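How do small nonprofits handle the head of IT role when the director leaves?

Posted in Nonprofit Technology, Staffing and Roles
2018-06-01

Yolanda Taipe

I run operations at a family foundation with 50 staff in one office. Our IT director is leaving after a long stretch in the job. He did everything: the grants database, the phone system, vendor contracts, security policy, the board's tablets, and the help desk when the help desk person was out. He gave good notice, so we have until the end of the summer, but I now have to write a job posting and I am stuck on what the job is.

Our executive director wants "a strategic thinker" who can sit in on board meetings. The program staff want someone who will pick up the phone. The budget allows one full-time director and one support person, and the support person is staying. Our outside vendor, Fladmont, handles the servers and backups and has offered to take on more for a monthly fee.

Has anyone split this kind of role, or moved the strategy half to an outside firm? I would also like to know what you asked for in the posting in terms of years of experience and certifications. The draft I was handed asks for 20 years and a security certification, and I think that will scare off people who could do the work well.

Weronika Ostrowski

We went through this in March two years ago. We are a bit bigger than you, with a second office in Perndale, but the setup was close to the same.

Before you write the posting, ask the outgoing director to keep a log of his work for two full weeks. It doesn't have to be fancy. Ours used a spreadsheet with the task, who asked for it, and whether anyone else could have done it. We expected to see mostly projects and planning. Most of it was password resets, chasing invoices, and talking program officers through the grants system. That changed the posting a lot, and it also changed what we gave to the support person, who got a raise and a new title out of it.

On the split, I would keep strategy in house and send out the technical work that can be described in a contract. Backups, patching, and firewall monitoring are all easy to hand over. Deciding whether to replace the grants database is much harder for an outsider, because they don't know who on your staff will refuse to use the new one. A vendor who sells you services should also not be the person deciding which services you need. Fladmont may be perfectly good at what they do, but someone on your payroll has to read their bill and be able to question it.

On experience, we asked for eight years with at least three in a lead role, and we put the certification under "helpful." The person we hired did not have it. She got it in her first year and we paid for the exam.

Things I would get from him before his last day:

A list of every account that is in his name or tied to his email address
Renewal dates for all contracts and domain names
The admin passwords, in a shared vault and tested by someone else
The disaster recovery plan, with the date it was last tried
Names and direct numbers for the people he calls when something breaks

The first one took us the longest. Our domain was registered to a personal email address that had been closed, and it took weeks of letters to get it back.

Tùng Đàm

Just outsource it. We did and it's fine. You don't need a director for 50 people.

Giuliana Huanca

I have to disagree with Tùng, at least in part. It depends on what data you hold. A foundation has bank details for its grantees and often personal information about applicants, and the board is going to want a named person who answers for that. You can buy the labor, but the responsibility stays with you whether or not you have someone with the title.

I have been an IT director at two nonprofits, so here is the view from the other side of the table. When I read a posting, I look for who the job reports to. If it reports to finance, I expect to spend my time defending costs. If it reports to the executive director, I expect to be asked what I think. Either can be a decent job, but say which one it is. Also say plainly that the director covers the help desk when needed. Good candidates will not mind at that size, and the ones who do mind are better off knowing.

For the interview, skip the whiteboard questions. Give them a real problem from your own office an hour ahead and let them talk it through with two or three people who would be affected. At my last place, Wu Community Fund, the problem was a move: 201 boxes of paper files, a server closet with no cooling, and a lease ending. I was asked what I would do in the first month. I learned as much about them as they did about me.

It also helps to have the candidate meet the program staff without the executive director in the room. We did ours over coffee in the staff kitchen.
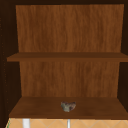
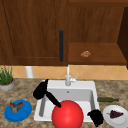 People asked me things there that they would not have asked in a formal panel, such as whether I would take away their old laptops and how I felt about working from home. If I were you I would put half an hour of that on the schedule for each finalist and ask the staff for written notes the same day.

One more point on timing. If you can afford any overlap, even two weeks, take it. If you can't, ask the departing director to agree to a small number of paid hours after he leaves, in writing, with an end date. Mine went without an end date and I was still getting calls from Lester in accounting long after I had started my next job.

On pay, look at what local colleges and hospitals offer for the same level. You won't match a private company, but those are the places your candidates will be comparing you with.

Yolanda Taipe

Thank you, this helps. I asked him about the log this morning and he has agreed to start it next week. I also checked the domain name and it is in his name, at his home address, so that is getting fixed first. I will take the 20 years out of the draft and see what our executive director says.

Weronika Ostrowski

Good. Check the phone system account too. Ours was set up the same way.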